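Chapter 4
Announcing a Marriage: Notices in the Local Press

4.1 What a wedding notice is for

A wedding notice is a short report, printed after the event, which tells a community that two people have married. It differs from the engagement notice covered in Chapter 3, which looks ahead and may be changed or withdrawn. Once printed, a wedding notice is treated by many families as a record. Cuttings are kept in albums and are often used later by people tracing their relatives.

Most local papers ask for the same details: the full names of the couple, the names of their parents, the place of the ceremony and where the couple will live. Schooling and employment are optional. In a study of one county paper, Kenji Villanueva read 2,422 notices and found that 547 of them gave no occupation for either partner.

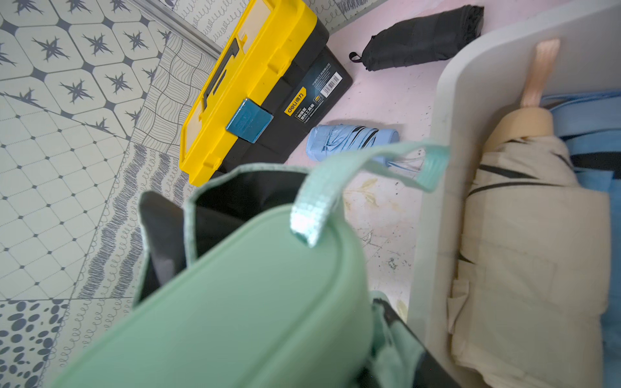
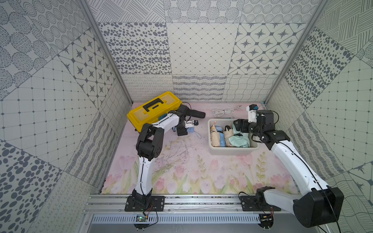 4.2 Length and order

Papers set their own limits. The Brinov weekly allows up to 44 words without charge, while the Janssen papers print longer notices for a fee. The names come first, followed by the place, the families and any other details. Thanks to guests belong in a separate column.

Spelling should be checked with both families before the notice is sent. Surnames with more than one accepted form cause most of the corrections printed later.

4.3 Timing

A notice is normally sent within 30 days of the ceremony. Papers that publish monthly may hold it over, so a wedding in November can appear in the new year. In that case the month of the marriage must be stated in the text.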